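The Long Way to Fold a Shirt

Felicja Wilczyńska has folded the same laundry for most of the spring, and she has barely touched it with her own hands.

She works for Oltix, a small automation company with rented floor space in Jonddale. Her job is to sit at a desk with a pair of hand controls and steer two robot arms through a household chore. Every joint position and every camera view is saved while she does it. The goal is 1000 good recordings of sorting and folding. When we visited, she had 399.

"People think you program it," she said. "I just do the thing, over and over, and the software gets to study how I did it."

The method is old in principle. Factory workers have guided welding and painting arms through their motions for decades, and the arm repeats the path exactly. That works for a car door, which is the same shape every time. It does not work for a sweater. A sweater dropped twice lands in two different heaps, so a fixed path is no use. The robot has to see many heaps and many ways of dealing with them.

Lærke Baldursdóttir runs the project. She came over from Vestton, where she taught arms to load trays, and she says clothing has been slower by a wide margin. A new operator needs 60 practice runs before any recordings are kept. Some people never get comfortable with it -- the controls give no sense of touch, so you learn to judge a grip by eye.

Most of that judging is done through small cameras on the wrists of the arms. They move when the arms move, and they see the cloth from close up. A fixed camera covers the whole table. Jamshid Zamani, who checks the recordings, throws out any run where the operator hesitated too long or dragged the fabric. He has reviewed 932 of them since March, counting practice, and rejects more than the operators would like.

"A bad habit goes in the same as a good one," he said. "If Felicja pinches a sleeve too high, the robot will pinch it too high."

Dark clothes are a particular headache. Folds that show up well on a pink or lavender piece can disappear on a black one, and operators are told to go in slowly and come at it from the side. Walls matter too. A pile shoved back against one leaves less room to get the fingers around it, so Baldursdóttir makes sure that plenty of runs begin that way.

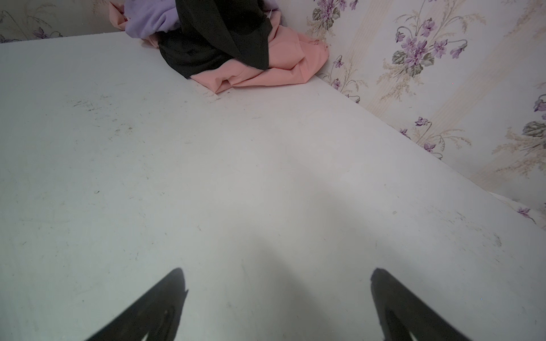
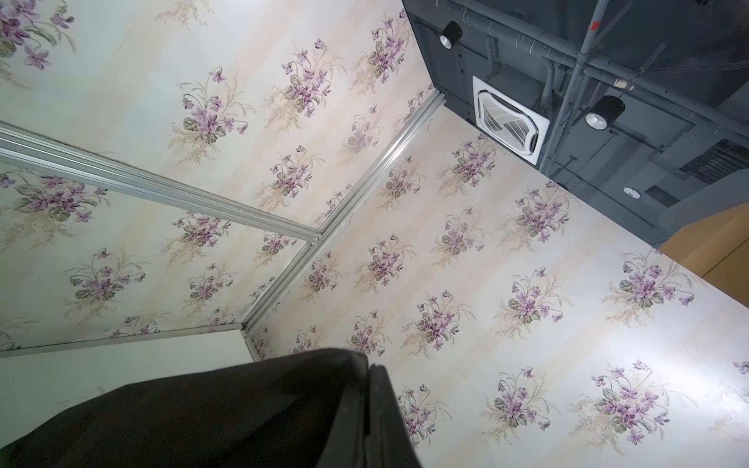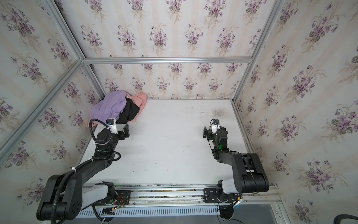
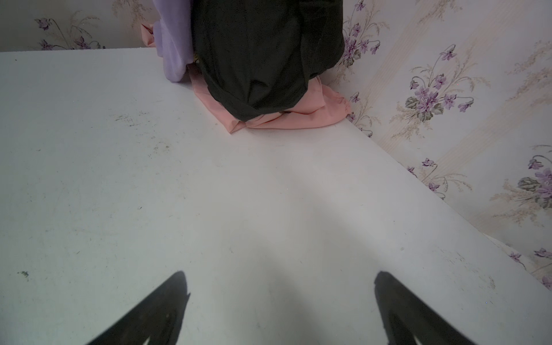

Robots & Automation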